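Velholm tabletop book shelf - four months of use

I bought the small Velholm in September to get the pile of unread paperbacks off my desk. It comes in one finish, an orange-brown wood, and it has two parts: an upper tier, and a lower support with a flat base that stands on the tabletop. The side panel is set at an angle. I paid 70 for it, delivered, and the box was smaller than I expected.

Assembly took me most of an evening. The screw holes are already drilled in the side board and mine lined up except for one, which needed some persuading. The hex key in the bag is poor. Use your own if you have one. There are no caps for the holes, so they stay visible from the side. I stopped noticing after a week, but if your shelf will face the door you may mind.

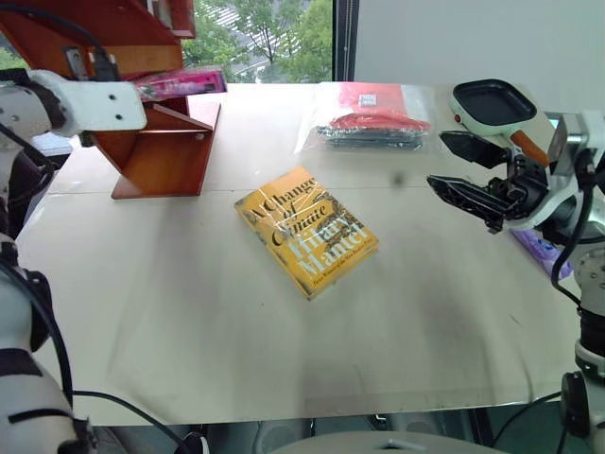 I wanted something for the top of a table and not for a wall. We rent, and I'm not allowed to drill. The Velholm just sits there on its base. It has not scratched the white top, though I do lift it when I wipe underneath. Pushed with a finger it moves a little. Loaded with books it stays where it is.

The upper tier is where I keep whatever is next to be read. It takes paperbacks lying flat or standing, and a hardcover will go on as well. I wouldn't use it for art books. My sister-in-law, Peiyu Jia, has the Trokis, which is deeper and would be the better choice for big formats, but it takes up a lot more table and she paid nearly double.

Lying flat works better than I thought it would. You lose the spines, so you have to know what you have, but the stack doesn't lean and nothing slides off. 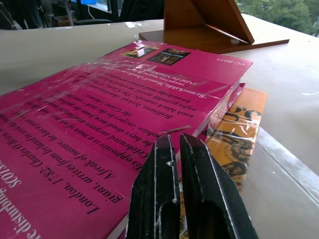 Film-wrapped books are the one thing I'd warn about. I order most of my novels secondhand or from clearance lists and they often arrive sealed. I leave the plastic on until I'm ready to start. Two sealed books on top of each other are slippery, and the film wrinkles and throws the light back, so the small print is a nuisance to read under a desk lamp. The pink Mantel, the one set in London in 1782 with Charles O'Brien and the surgeon, goes on the tier with its back cover up so I can reread the blurb while I make up my mind. One sealed book at a time is fine. With three, I'd put something unwrapped in between.

Cleaning is a dry cloth. I tried Maltine polish once on the base and it left a greasy patch - my fault, the leaflet says not to.

I looked at the Lis before buying. It is cheaper and lighter, but it has no upper tier.

Four stars. I took one off for the hex key and the bare screw holes.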